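The Parcel for Declan

Lihua Jiang had been saving paper bags since March, and today she finally got to use one! It was a brown one, crumpled soft from living in a drawer, and she loved it at once. Everything Declan Bloxham needed for his new place on Kolside was going to leave this table wrapped, tied and tucked in, and she was going to enjoy every minute of it.

"String first," said Qianru. "The orange. He'll see it from the end of the street."

"He'll see it from the moon," Lihua said happily. 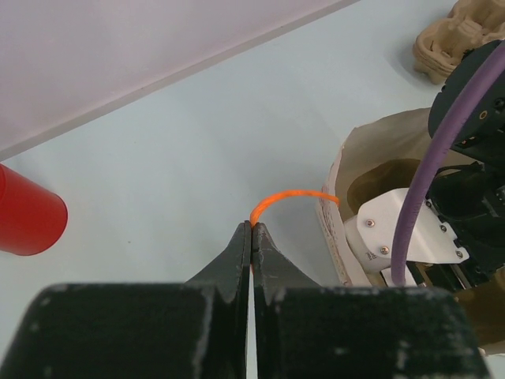

She had 16 things on her list and had crossed off 13, and the last three were the ones she'd been looking forward to. Anything round was a joy to pack. Anything round and breakable was even better, because then you got to go hunting for the right nest (she had kept every bit of molded pulp that came through the door, and Qianru had teased her for it all spring).

"Teddy bears?" Qianru asked, holding up the pastel paper. "For a grown man?"

"Teddy bears and flowers! Look at the writing on it, all those loops. He'll pretend to hate it and then he'll keep it for years."

Qianru laughed and went to find the scissors.

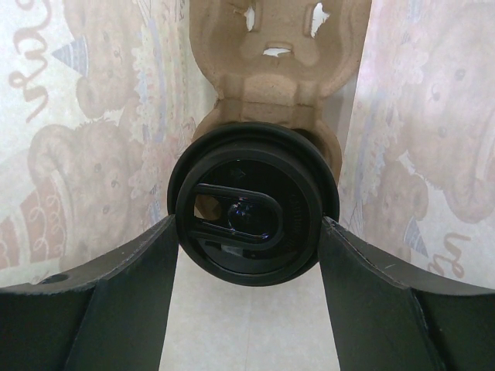 The round black one, with the pulp behind it and bears on both sides.

Lihua stood back and thought of Declan on his new floor, pulling at the knots, too impatient to look for a knife. Oh, she wished she could be there.

"Do we have any more orange?" she called.

"Yards of it!"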